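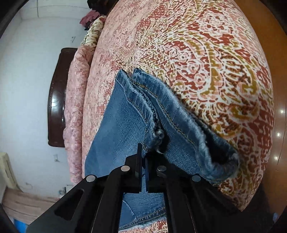 Our project in the second semester was to collect examples for a policy that learns to fold clothes at home. We chose to work in real bedrooms and not only on the laboratory table, where all cloth looks clean and flat. Jeans are the most difficult item in our list. The two fingers must close on the folded hem, and on a worn pair the edge has loose threads, so it is not easy to decide where the cloth really ends. A bedspread with a busy paisley pattern makes this more difficult for the vision part, but we wanted such backgrounds in the set.

## Collection

We used the hand-held gripper from the Hanwood kit and stored the recordings with Niveo, the small program which our group wrote in April. One example is one fold, from the first approach until the fingers open. In total we kept 1,801 examples, collected in 20 homes. Another 117 were removed, mostly for these reasons:

- the operator closed the fingers before they reached the hem
- two layers were wanted, but only one was taken
- the tracking was lost during a fast turn of the wrist

Gerasimos Antoniadis checked the labels for trousers and I checked the rest. For thick cuffs we did not agree at first on what to call a "grasp". We now write the label at the moment when both fingers stop moving.

## Remaining problems

The set has too many right-handed operators. Also, we have only 2 homes with very dark bedding, and there the trained policy often misses the edge of black trousers. The speed of the hand is different from one person to another, and we did not correct it before training. For the next version we would like to record the slow folds again and to add towels, which are still missing.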